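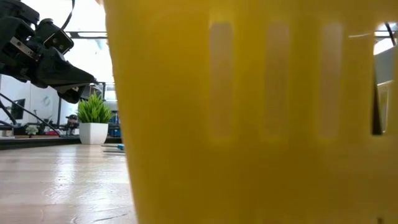 Can a beginner join the Vellville robotics club? Anyone from ninth grade up is welcome, and most of the 37 members had never wired a thing before they came.

This site uses cookies. Accept | Manage settings

The club's big project this spring is Surnine, an arm the students are teaching to handle everyday household things, a yellow plastic basket among them — and what a lot of patience that takes!

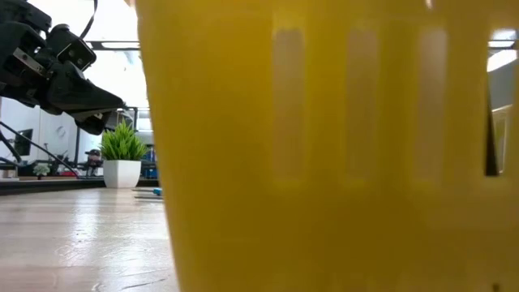 Photo: Vellville Robotics Club

In May four of the students will travel to the Arkside meet, where each team gets 20 minutes at the table, and everybody back home is already wishing them well.

Comments (2)

inskip_mom: So proud of these kids, every one of them!

gearbox4: Is the Arkside meet open to the public?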